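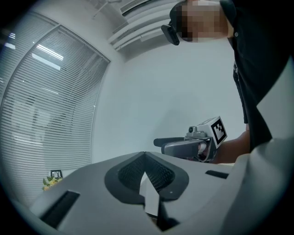 Why do clothes have buttons?
So you can get your head and arms in and still have the thing fit once you're wearing it. A shirt with a neck hole big enough to be easy would slide off your shoulders by lunch.

By the Stistwood Kids desk
9/8/25
2 min read
Print | E-mail

A button is a small lump that goes through a slit slightly bigger than itself. Turned flat, it stays put. People have been doing this for well over 1000 years, and small children have been doing it up one hole wrong for just as long.

Snaps are the impatient cousin. One half has a bump, the other has a dent with a springy edge. Push and they click. Pull hard and they let go – handy in a hurry, less so on a pair of pants.

Try it: close 5 buttons with one hand. Then try with your mittens on, the way you will in January. Grown-ups should have a turn too. They'll say it's easy until about the second one.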